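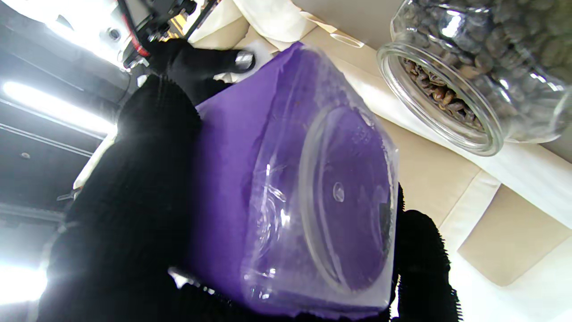 1/14
Ich bin vor drei Monaten nach Fosau gezogen, 3000 Einwohner, und habe seitdem mehr über Mülltrennung gelernt als in meinem gesamten Studium über mein Fach. Ein Thread.

2/14
In der Stadt gab es vier Tonnen im Hof. Man warf etwas hinein, der Deckel ging zu, das Leben ging weiter. In Fosau gibt es einen Abfuhrkalender mit Legende. Und die Legende hat Fußnoten.

3/14
Fußnote 2: "Gilt nicht für den Ortsteil Derkelard." Ich wohne im Ortsteil Derkelard.

4/14
Die gelbe Tonne kommt alle zwei Wochen, außer im Januar, da kommt sie, wenn sie kommt. Ich habe im Rathaus angerufen. Die Auskunft lautete: "Das merken Sie dann schon."

5/14
Man merkt es tatsächlich. Um 5:40 Uhr rollt die ganze Straße ihre Tonnen raus, und wer um 5:45 Uhr im Bademantel hinterherläuft, ist zugezogen.

6/14
Mein Nachbar Halvard Fagerlund stellt seine Tonne mit dem Griff zur Hauswand. Meine stand mit dem Griff zur Straße. Er hat sie wortlos umgedreht. Seitdem grüßen wir uns.

7/14
Glas: Container am Sportplatz, 300 Meter bergauf. Einwurf bis 19 Uhr. Um 19:02 Uhr geht gegenüber ein Fenster auf. Es wird nicht geschimpft, es wird nur geschaut.
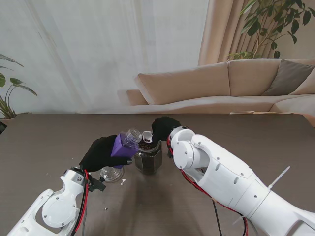

8/14
Deckel. Kommt der Deckel mit ins Glas oder ab in die gelbe Tonne? Ich habe die Frage in die Ortsgruppe gestellt und bekam 52 Antworten, davon drei zum Thema. Der Rest stritt über die Umgehungsstraße.

9/14
Ausgespült wird übrigens nicht, "löffelrein" reicht. Das Wort steht so in der Broschüre. Ich benutze es inzwischen auch für andere Lebensbereiche. Meine Wohnung ist löffelrein. Meine Steuererklärung eher nicht.

10/14
Biotonne: Kaffeesatz ja, Teebeutel ja, sofern ohne Klammer. Ich stand neulich abends in der Küche und habe bei Kerzenlicht Klammern aus Teebeuteln gezogen. (Stromausfall, nicht Romantik.) Das wäre mir mit Mitte zwanzig schwer zu erklären gewesen.

11/14
Für alles, was nirgends hineinpasst, gibt es den Wertstoffhof in Graltness. Geöffnet von 13 bis 15 Uhr, an welchen Tagen, steht in Fußnote 6. Dort arbeitet ein Mann, der jeden Gegenstand erst lange ansieht und dann "Wan 4" sagt. Wan heißt hier die Wanne, in die man ihn wirft. Ich habe das für eine Beleidigung gehalten und mich beim ersten Mal entschuldigt.

12/14
In Wan 4 liegen: Gartenstühle, ein Aquarium, mein alter Wäscheständer und vermutlich der Glaube an die eigene Kaufentscheidung. In Wan 5 darf man nur nach Rücksprache.

13/14
Bußgeld bei falscher Trennung: bis zu 200 Euro. Hat noch keiner zahlen müssen, sagt Fagerlund. Die Tonne bleibt einfach voll stehen, mit rotem Aufkleber, zwei Wochen lang, an der Hauptstraße. Die 200 Euro wären mir lieber.

14/14
Morgen ist Papier. Oder Derkelard hat eine Fußnote. Ich stelle den Wecker auf 5:35 Uhr und schaue, was Fagerlund macht - Griff zur Wand, das weiß ich jetzt immerhin.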